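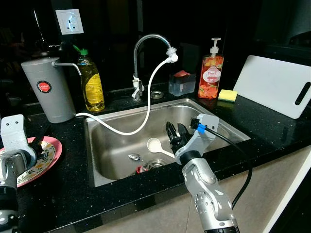
Prindon Drop-In Sink, Single Bowl, Stainless Steel
Reviewed by Eoin Tierney
1 October 2005

The Prindon is a single-bowl, drop-in sink in brushed stainless steel, sold for small kitchens and secondary prep counters. I bought it at retail in February to replace an enameled bowl that had chipped through at the drain. It has been in daily use since then, mostly for hand washing, as the kitchen has no dishwasher.

Installation

The cutout template is printed on the carton and was accurate. Our countertop is a black speckled slab, and the old opening needed a small amount of grinding at one corner. The sink hangs from clips that tighten from underneath with a flat screwdriver. Two of the clips supplied had stripped threads. The dealer, Costello, replaced them without argument, but the work stopped for a week. I would check the clips before opening up a counter.

The rim is flat and sits low. A bead of silicone under it was enough to seal it. Water on the counter can be wiped straight over the edge with a cloth, with slight resistance where steel meets stone. The rim is more reflective than the bowl and shows fingerprints and dried drops. A dark counter and a glossy black backsplash do not help in this respect, and anyone with the same combination should expect to wipe down every evening.

Bowl

The corners are rounded, and a sponge reaches all of them. The brushed finish hides fine scratches well if you scrub along the grain. Scrubbing across the grain leaves visible marks, and I have three of those from the first month.

The bowl takes a long-handled ladle laid on the slant, with room left for spoons. Dinner plates stand on edge but I prefer to stack them on the counter beside the sink and take them in one at a time. A stockpot fits if the faucet is swung aside. Roasting pans do not lie flat and have to be washed one end at a time.

Noise is moderate. The underside carries a sprayed coating, and a dropped spoon gives a dull knock. Water from full pressure is louder than it was on the enamel.

Drain and strainer

The strainer is a round metal basket. It catches rice and most coffee grounds. The seal was poor with the gasket supplied, and a full bowl lost its water in under an hour. I fitted a Wulis gasket, and a full bowl now holds overnight. The slope toward the drain is shallow, and the last film of water stays on the bottom until it is wiped.

Faucet and filter hose

The sink is sold without a faucet. I kept the existing one and wrapped the lower part of the neck in white. The wrap has to be redone periodically.

We also use a Lurnent filter with a thin white hose. It is long enough to swing over the bowl for rinsing or to reach a cup on the counter. It has no clip of its own and tends to settle wherever it was last dropped.
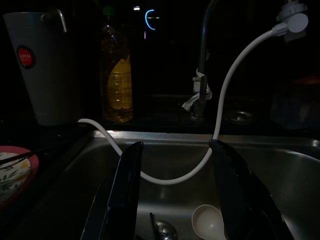 The filter hose looped over the bowl, with its end near the white cup.

Summary

The steel and the finish are good for the price. The clips and the gasket are not, and the cost of replacing both should be added to the budget. I would buy the sink again and discard the gasket on the first day.

Comments (3)

marl700: Same clip problem on mine. I ended up using the clips from the old sink and they fit fine.

Dee in the valley: Does the rim hold up if you set hot pans on it? My last one discolored.

E. Tierney: I have not tried it. Pans go on a trivet here.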